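## 4. Recording a batch of examples

Complete Section 3 first. The arm should be powered and the gripper connected before you open Skilham.

1. Create a new batch and enter the task name exactly as it appears on the task sheet. The learning system treats "bread table" and "Bread-table" as two tasks.
2. Lay out the objects for the first example. Toy food is fine. Keep everything on the tabletop and within reach of the arm.
3. Move the arm to its start pose with the fingers open.
4. Press **Record**, wait for the tone, and guide the arm through the task at a steady pace.
5. Press **Stop** as soon as the task is done. Long pauses at the end get learned too.
6. Mark the example **Keep** or **Discard**. Discard anything where you bumped the table.

> **Caution:** Keep your hands off the table while the arm is live. To move an object, press **Hold** first.

**Note:** Change the layout after every 21 examples – shift or turn at least one object. A batch closes at 1000 examples. Questions about batch size go to Zihan Wei.

7. Before each recording, check the head camera view. The gripper, the bread and the tissue should all be in view. It doesn't matter if part of the white unit on the left is outside it. 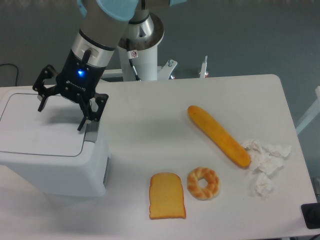 Gripper open, toy bread on the table:

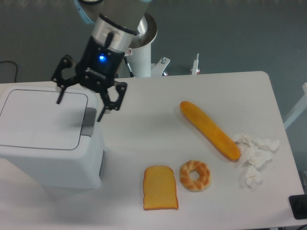
8. If the view is fine, go on to the next example. If not, adjust the camera and repeat step 7.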